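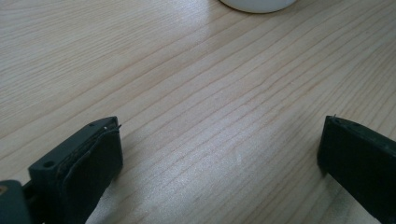
Table top, pale wood grain. Rim of something white and round at the back.

Bathroom bits on a table – your questions
Gromisdale share house, kitchen and bathroom notes. Updated 17 August 2023 by Chantelle Gumede

Same questions keep landing in the group chat so they're all going here. Read first, then message me.

Why is there a table for toothpaste at all?
The vanity at Gromisdale is tiny. Two basins, no shelf, one cabinet that belongs to the landlord's spare tiles apparently. So brushing stuff lives on the little wood-grain table. Has done since May.

What's allowed to live on it?
One mug each for your brush. Your toothpaste. Floss if you're a flosser. No razors, no hair dye (Cosmin), no tea. Anything else goes in your own room or your drawer.

Can I use a kitchen mug?
The plain white ones, yes. They're from the Moodley op shop, 2 bucks each, and we've got plenty. Not Lerato's good ones. Once a mug has been a brush mug it stays a brush mug. Please don't put it back with the tea ones, even after the dishwasher.

Why mugs and not proper brush holders?
Tried the holders. Slots fill with gunk, can't get a sponge in. A mug you can just wash. Heavier too, so it doesn't go over every time someone grabs a brush. Handle's good for carrying it to the basin.

How often do I wash mine?
Once a week. Hot water, dish soap, bottle brush for the bottom corner where the white crust builds up. If it's already crusty, soak it in vinegar for 14 minutes or however long your shower takes, then scrub. Rinse well or your brush tastes like chips.

Do I stand the brush bristles up or down?
Up. Obviously. Let it dry out. And tip any water out of the mug before you walk off.

Toothpaste – in the mug or next to it?
Next to it, lying down.

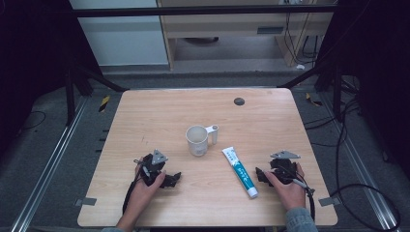 A full tube makes a mug top heavy and the cap end drips on the bristles. Flat on the table is fine so long as the cap's screwed on properly. Half the mess we get is from caps left loose overnight.

Can we share a tube?
Up to you. Baltasar and Nokuthula share, the rest don't. If you share, both of you squeeze from the flat end please. There was a whole thing about this.

How do I get the last bit out?
Run the handle of your brush along the tube from the crimp down to the cap, then fold the flat end over and put a peg on it. Good for another week easy. Don't cut it open and leave it lying round, it goes hard and sticks to evrything.

Dried toothpaste on the table, what now?
Warm damp cloth, leave it sitting on the spot a minute, wipe with the grain. No scourers. No bathroom spray either, it leaves a dull patch. Fingernail or an old bank card for stubborn bits.

Mug rings?
Mostly just water. Dry cloth. If it's still there next day try a dab of bicarb paste, gently, then wipe off. If that doesn't do it tell me and don't sand anything.

Should we get a tray?
Looked at one in the Drunasness catalogue, 59 dollars. For a tray. No. If anyone sees a cheap one at the op shop grab it and I'll pay you back out of the kitty.

What do I do with empty tubes?
Bin, not recycling. Our council doesn't take them in the yellow lid. Lerato has a box going for a drop-off scheme, ask her, it's under the laundry sink – cap on, squeezed flat.

I've got visitors, where does their stuff go?
Spare mug's in the cupboard over the washing machine. Wash it after and put it back there. Visitor toothpaste goes home with the visitor.

Who wipes the table down?
Whoever's on bathroom that week, roster's on the fridge. Lift everything off first, don't just wipe round the mugs. Takes a minute. Then put peoples things back where they were.

Something's missing?
Check the floor, check the basin, then check Cosmin's room. Then the chat.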